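Chapter 6
Buying a Practice World: Simulation Kits for Picking and Placing

In this chapter
What a simulation kit gives you for your money
Setting up a first task with one object and one container
Reading the settings that matter
When a kit is worth paying for

I promised at the end of Chapter 5 that we'd stop breaking real hardware for a while, and I meant it! If you worked through the exercises there you'll have met the usual troubles: a gripper that closes a touch too early, a tomato that ends up on the floor, a cable that catches on the edge of the bench every time the arm swings left. All good learning, but slow. You get through a few dozen tries in an afternoon and then you have to tidy up.

So now we're going shopping. There are quite a few packages on the market that let you build a robot task on a computer, run it as often as you like and only then try it on a real arm. I'm going to work through one of them, Norura, because it's the one I've used most in my own teaching, and I'll compare it here and there with a second, Lultano, which I used for a term before that. I paid for both out of the same teaching budget as everybody else and I have grumbles about each of them, which you'll hear.

6.1 What's in the box

Well, there isn't a box. You get a download, a licence for two computers and a set of ready-made parts. In Norura the parts come in three groups. First there are arms and grippers. Second there are containers and surfaces (bowls, trays, crates, tabletops). Third there's what the menu calls the pantry, and this is the bit my students always open first. It's full of fruit and veg, and you can drop any of it into your task with the mouse.

Lultano has more arms to choose from, and if you need an unusual one that may settle the matter for you straight away. Its objects are much plainer, though. When I used it, most of the food was a coloured blob with a name attached, fine for testing whether an arm can reach a spot but not much help if you want a camera-based program to learn what a piece of fruit looks like.

Both kits can talk to a real controller. I've only tried this with the small Nakajima arm we have on the teaching bench, and I'll save that for Chapter 8, as it needs a good deal of patience and its own safety talk.

6.2 Why soft fruit?

You might fairly ask why a beginner's chapter starts with fruit when a plain cube would be easier. We did cubes in Chapter 3! A cube has flat sides, it sits still and it looks the same from most directions. Fruit is awkward in useful ways. It tapers, it has a leafy end and a pointed end, and a real one bruises if you squeeze it. The sort of firm that buys this software often packs food for a living. Nirier, the packing company whose problem we'll borrow for the project at the end of Part Two, wants punnets filled without marks on the fruit, and every bit of that problem begins with getting hold of one piece properly.

One piece is where we'll start, too. My first attempt, years ago, had a heaped bowl and I couldn't tell whether my program was bad at seeing, bad at reaching or bad at gripping. Start small and you'll know which bit has gone wrong.

6.3 Setting up your first task

Open a new project and choose a light tabletop. Add a large grey bowl from the containers list, then go to the pantry and drag a single strawberry into it. Don't fuss about getting it dead centre. Let it land off to one side if it wants to, as your program will have to cope with that sooner or later. Pick the two-fingered gripper and leave it wide open.

Now add a camera looking down into the bowl. You can place it anywhere you like, but I'd put it close in so the fruit takes up a decent part of the view.
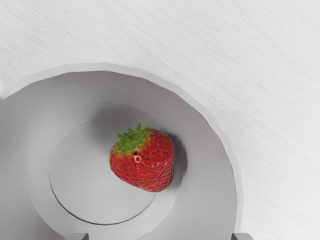 The next thing to set is the number of runs. The kit offers 50 by default and I'd leave it there while you're finding your feet. It's enough to show whether something is badly wrong and short enough that you can sit and watch a good share of them (do watch them, please, the score alone hides a lot). Once you're happy, push it up to 1,000 and go and have your lunch.

Then there's the grip force slider. Norura gives you a scale from nought to a hundred without saying what the units are, which is my biggest grumble with the whole product. I wrote to ask and was pointed to a page in the manual that repeats the same scale. For soft fruit I begin at 40 and work down. Lultano does this far better, with proper newtons and a little graph beside them.

Lighting comes last. Shiny highlights and soft shadows can fool a program that finds fruit by colour alone, so try moving the lamp between batches and see whether your results wobble. Mine dropped by nearly a third the first time I did it, and I'd been quite pleased with myself up to then.

6.4 Is it worth the money?

For a class, I think so, if you'll use it for more than one project. The setup is quick, the objects are good and a student working at home at eleven at night can run the same task as one in the lab. Against that, the licence is renewed every October whether or not your course has started, and the help pages are thin.

For one person learning alone I'm less sure. Try the free trial first and see whether you get as far as section 6.6 before it runs out. Lultano's trial is longer but won't let you save your work, so you'd be rebuilding your bowl every evening.

Before you go on, save the task from section 6.3 under a name you'll recognise. We'll open it again in section 6.5, where the gripper comes down for the first time and we look at how to choose its angle.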